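Vurkico perception software, progress report for July
Prepared by Sinéad McGrath for Fletgate

The marker tracker was rewritten this month. It now solves the left and right cube poses separately, so losing one hand no longer drops the other. Replayed on 481 stored recordings, the new version lost track in 4, all with both cubes turned away from the head camera.

Clear glass remains the weak spot. Depth on drinking glasses is patchy, and the planner still gets its grasp height from the table plane. 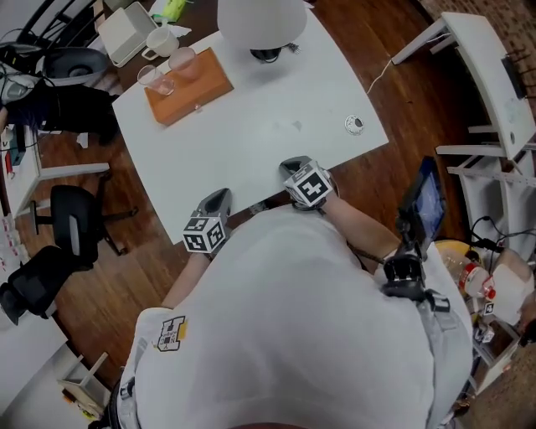
Will the planner change delay the August release?
The release date stays the same, and the planner change will follow as a separate update.

Next: time sync between the head and hand streams, then the log viewer.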